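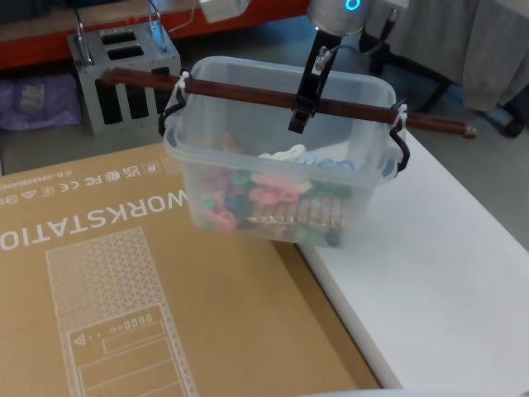 Abb. 1: Greifer mit Holzstab, Box an beiden Bügeln mit Kabelbindern befestigt

Protokoll Arbeitstreffen Bewegungsplanung, Projekt Skenano
Januar, Beginn 13 Uhr
Vertreten: Rendale (Steuerung), Stollier (Wahrnehmung), Asfaw (Tests)

TOP 1 Stand der Planung
Rendale stellt den neuen Planer für hängende Lasten vor. Nach deren Angaben wurden in der Simulation 2422 Trajektorien kollisionsfrei gerechnet. Asfaw hält die Zahl für wenig aussagekräftig: Das Modell behandelt Stab und Box als starren Körper, die Bügel kommen darin gar nicht vor. Wie sich der Inhalt (bunte Kleinteile, Wäscheklammern) beim Bremsen verhält, ist ebenfalls nicht modelliert. Rendale sagt zu, ein Pendelmodell nachzureichen. Ein Termin wurde nicht genannt.

TOP 2 Wahrnehmung
Die Box ist durchscheinend, Stab und Greiferfinger sind durch die Wände zu erkennen. Stollier möchte die Segmentierung trotzdem ohne zusätzlichen Tiefensensor lösen. Die Runde ist nicht überzeugt. Offen ist auch, ob das überstehende Stabende in der Kollisionsprüfung überhaupt berücksichtigt wird. Rendale vermutet ja, konnte es in der Konfiguration aber nicht zeigen.

TOP 3 Regelung
Vorschlag Rendale: Geschwindigkeit auf 60 Prozent begrenzen. Einwand Asfaw: Damit wird das Schwingen verdeckt, der Regler bleibt derselbe. Die Begrenzung gilt vorläufig und wird im Testbericht ausgewiesen.

TOP 4 Beschlüsse
- Asfaw fährt 7 Läufe mit unveränderten Parametern, Rohdaten gehen an alle.
- Stollier legt Fehlsegmentierungen offen, auch die aussortierten.
- Die Formulierung „robust gegen Laständerung“ wird aus dem Zwischenbericht gestrichen, bis Messwerte vorliegen.

TOP 5 Verschiedenes
Die Versionsstände von Planer und Treiber werden künftig im Log mitgeschrieben.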